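**Can I check in late?**
Yes. The front desk at Astance Guest House closes at 9 p.m. After that, use the keypad by the side door on Menia Street. We text the code on the day you arrive.

**Is breakfast included?**
Breakfast is included with all weekly stays. For shorter stays it can be added at booking. It is served until 10 a.m., except Wednesday, when the kitchen closes at 9.
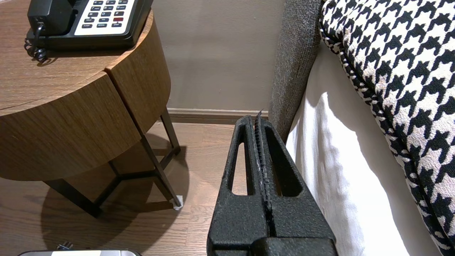
*Round wooden nightstand, guest room*

**Do you take pets?**
Up to 2 dogs per room. No cats, sorry. Please keep dogs out of the breakfast room.

**Where do I park?**
Parking is free in the Cenness lot, spaces 1 to 4. If those are taken, use the street. Overnight permits are at the desk.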